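Home | Fixtures | Results | Ladder | Clubs | Contact

Fleron hold off Nakpan to reach Grunell Cup semi-final

August 4, 2026

Print this article | E-mail this article

Fleron have secured a place in the semi-finals of the Grunell Cup following a 2-1 victory over Nakpan at Distska Park, in a match decided by a late header from a corner.

The home side took the lead after eight minutes, when a low cross was turned in at the near post. Nakpan responded well and were level before the interval through a penalty, awarded for a handball on the edge of the six-yard box. The second half offered few clear chances until Fleron's centre half rose above two defenders to restore the lead.

Paid attendance was 403, of whom 203 were club members. The association has noted the strong turnout for a cup fixture played in winter conditions.
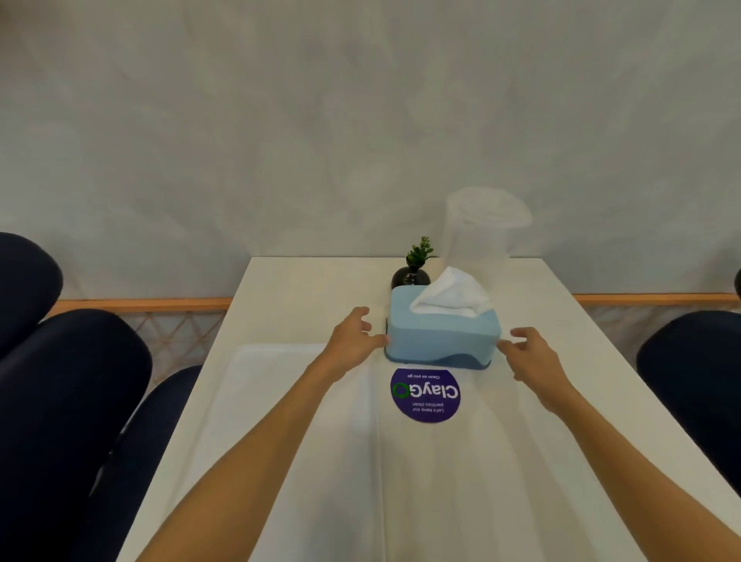 Nakpan's coach told the association that the result was a harsh one for a side that had controlled the midfield after half-time, and that the marking at the deciding corner would be reviewed before the club's next league match. The coach made no complaint about the refereeing and wished Fleron well in the next round.

Fleron will be without their first-choice goalkeeper for the semi-final, the player having received a second caution of the competition for time-wasting. An appeal is not available under cup regulations. The club has registered a replacement from its reserve squad – the registration was accepted before the deadline.

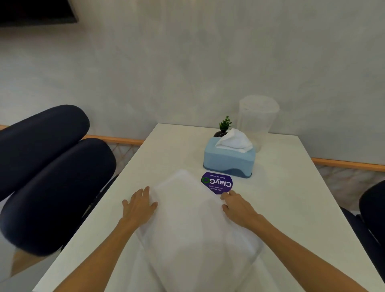 The semi-final will again be played at Distska Park, with the kick-off time to be confirmed once the draw is complete. Members' seating will be allocated in the order in which applications are received, and visiting supporters are asked to enter by the eastern gate. Clubs using the kitchen on match days are reminded to leave it in good order for the next group, and the request on the purple ClayGO sticker, "Let's keep our pantries clean", applies to home and visiting teams equally. Changing rooms should be vacated within an hour of the final whistle.

The final of the Grunell Cup is scheduled for November.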